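She has sold secondhand toys from a narrow shop in Rarnville for 20 years, and she would like it known that she does not believe in educational toys.

"Everything is educational if you're three," she says, moving a stack of puzzles so I can sit down. "A spoon is educational. What they're selling is the word on the box."

I had come prepared to disagree. My own kids grew up on the Javeck catalog, which promised better spatial thinking by kindergarten, and I had paid for that promise more than once. She asked me how it worked out. I said they were fine. "Fine compared to what?" she said, and went to deal with a customer.

Her case is simple, and she makes it without much patience. Makers say a toy builds a skill. Parents see the child get better at the toy. Both sides call that proof. "A kid who stacks blocks all winter gets good at stacking blocks," she says. "Does it help with fractions? Maybe. I'd like to see somebody show me. They show me a leaflet."

She keeps the leaflets in a drawer -- 31 of them at last count, the worst from a Horrocks shape sorter that claimed to teach "early leadership." She read that one aloud twice.

I asked whether this wasn't a convenient view for somebody who sells the old stuff cheap. She didn't mind the question. "Sure it is. You should doubt me too. I make money if you think a used set is as good as a new one." Then she added that it usually is, which I wrote down with a small question mark beside it.

What she does trust is plain shape and color, and time on the floor with no adult explaining. On that point I found her harder to argue with.

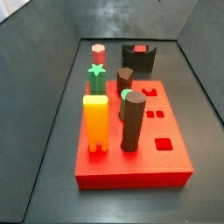
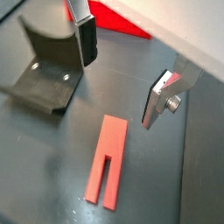
Price is where she gets really sour. A Purnholm starter set cost more last January than her first month of heating in the shop, she claims, and she sees little in it that a bag of odd pieces couldn't match. She would happily sell a red base board with colored blocks standing on it and no booklet at all. "Two kids, two hours, and they'll come up with a use for it," she says. I asked if she had ever timed them. She had not.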